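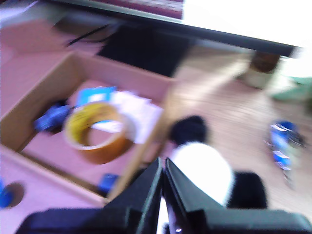
**Plandus open desk tray, light wood. Four stars, one of them grudging.**

I bought the Plandus tray because I had lost the same roll of packing tape three times in one week, and the third time it was on my wrist.

It is a box with no lid. I want to be fair about this, as the product page takes 213 words to get there and uses "landing zone" twice. You put it on a table. You put things in it. Mine went on the pinkish-beige table with the round hole in the corner, where I do all the shipping for Prirkance (secondhand board games, mostly, and the stray pieces people write in for).

First, the good. The walls are the right height. A roll of tape lies flat in there without disappearing, and you can get your fingers around it without tipping anything. Letter paper is where I expected trouble, but I fold my packing slips anyway, and the stack sits under the tape, which makes a decent paperweight. The wood is pale and plain and doesn't try to match anything. I have had it since June and the corners are still tight, in spite of one trip to the floor that I'd like to blame on the cat I don't have.

Now the less good. There are no dividers. Plandus sells them separately, for 11 dollars, and they are two strips of wood. Without them, anything small drifts into a corner and stays there until you need the corner. I have fished out game pieces, a pen cap and a key that fits nothing I own.

The bottom is also bare, with no felt and no rubber feet. On a smooth tabletop it slides when you pull tape with any conviction. I stuck on four bumpers from the hardware store and the problem went away, but I did think unkind thoughts while doing it.

I tried two others before this one. The Nonevero organizer has over 100 reviews calling it "life changing" and a drawer that opens if you are patient with it. The Tak caddy is sturdier, and has a handle, and is so deep that you end up storing things in it the way a lake stores boats. Su-bin Ma, who shares the table with me, still uses the Tak and says I'm being dramatic. Her scissors have been at the bottom of it since Christmas.

Would I buy the Plandus again? Yes, at the sale price. At full price it's a lot of money for four sides and a floor — though I will say the tape has been in it every single time I've looked.

Skip the matching lid. With a roll of tape lying flat it closes fine, but then you have a closed box with your tape in it, and I already know how that ends.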